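Winter Talk: Reading Water When There's Nothing to Read
Speaker notes, Ifor Kneath
Golska Anglers, January meeting, Tuesday night

(Get a glass of water first. Check the clicker. Say hi to the back row.)

SLIDE 1, title

Hi everybody, thanks for coming out in this weather. I'm Ifor, most of you know me, and if you don't, I'm the guy who's always parked in the good spot at Patwood bridge. Sorry about that.

So tonight is about flat water. I mean the long, slow, boring-looking glides that we all walk past on the way to the riffles. I walked past them for 11 seasons. I'd get to the Golska, see that big smooth stretch under the alders, and go right on by with my head down looking for pocket water. I caught plenty of trout in the pocket water too, so there wasn't much reason to change.

SLIDE 2, the glide below Patwood

What changed was a sore knee. I couldn't scramble over the rocks one spring, so I sat on the bank by the glide with a sandwich and watched. Took maybe half the sandwich before I saw the first rise. Tiny little thing, just a dimple. Then another one a yard to the left, and then a nose, a big one, and I forgot about lunch.

(Pause here. Let them laugh about the sandwich. If they don't, move on.)

First thing I want you to take home: sit down. Give it 27 minutes. Yes, that's an odd number, it's how long my parking app gives me before it nags. Don't string the rod up until you've done your sitting. If the rod's ready, you'll cast, I know you will, I do it every time.

SLIDE 3, what you're watching for

Bubble lines. Even on slow water there's a main thread of current, and the foam and the dead bugs all ride down it. Find the thread and you've found dinner. On the Golska glide it starts near the far bank, wanders across to our side by the leaning alder, then goes back out. It moves when the level changes, so don't trust where it was last week.

Shade edges. Fish sit just inside the dark part, looking out.

Weed. Look for the lanes in between, and look for the little wobble on top where something's being pushed up by a clump underneath.

(Ask: who has fished the alder stretch? Get somebody to tell a story. Keep it short or we'll be here till midnight.)

SLIDE 4, gear, quickly

I'm not going to do the whole gear talk. I fish a soft four-weight, an old Relum that I bought used, and I like it because it lands a line gently. Long leader, longer than you think. I go 2 rod lengths when it's really calm and I make a mess of a few casts every evening because of it, and I still think it's worth the mess.

My reel is a Bravo. It makes a terrible noise. That's all I have to say about the reel.

Fly-wise I carry a small box for the glides. Spent spinners, a few midges, an ant, a plain little emerger in olive and the same one in gray. If they won't take the emerger, go down a size before you change the pattern. Do that first, please. I've watched people go through an entire box when all they needed was the same fly, smaller.

SLIDE 5, the cast

Get below the fish and off to one side. Kneel if your knees allow it. Mine complain but they'll do it on grass.

Make one cast, let it drift well past him, and pick up quietly way behind his tail. Then wait. The waiting between casts is the part I was worst at. On rough water you can get away with slapping it down over and over, and on a glide that'll put every fish down to the bridge.

Drag is the other thing. Slow water has drag you can't see. The fly looks like it's sitting perfectly still and it's creeping sideways by an inch, and he knows. A pile of slack near the fly helps a lot. Aim a bit high, stop the rod, let the tippet fall in a heap. (Do the arm thing. Mind the projector.)

SLIDE 6, bugs

Okay, bugs, and then I'll let you get at the coffee. I do like my bugs. You don't need Latin for any of this, you need to know how big it is, what color it is, and whether the wings are up or flat. Scoop a few off the surface with a little net and have a look. Put them back when you're done.
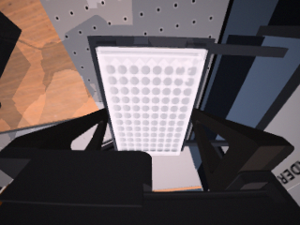

A 96-well plate in its dark holder, computer rendering.

If you want to go further than I do, there's a whole world of people sorting and testing what lives in rivers, and good luck to them, I can barely keep a fly box tidy. For our purposes a white saucer from the kitchen does fine. Dark bugs show up nicely on it.

SLIDE 7, my log

I write down every evening. Water level, cloud, what was hatching, what I did wrong. Last season's log ran to 705 lines, and a lot of them say "spooked him." Going back over it in winter is half the fun! The best evenings were all warm and dull with hardly any breeze, and the fish came on late, right when I was usually packing up.

SLIDE 8, questions

(Likely ones: can you nymph it, yes, but go light. Does it work in high water, no, go home. Where exactly is the leaning alder, tell them, they'll find it anyway.)

Remind people about the raffle. Chairs get stacked by the door, and the key goes back through the slot.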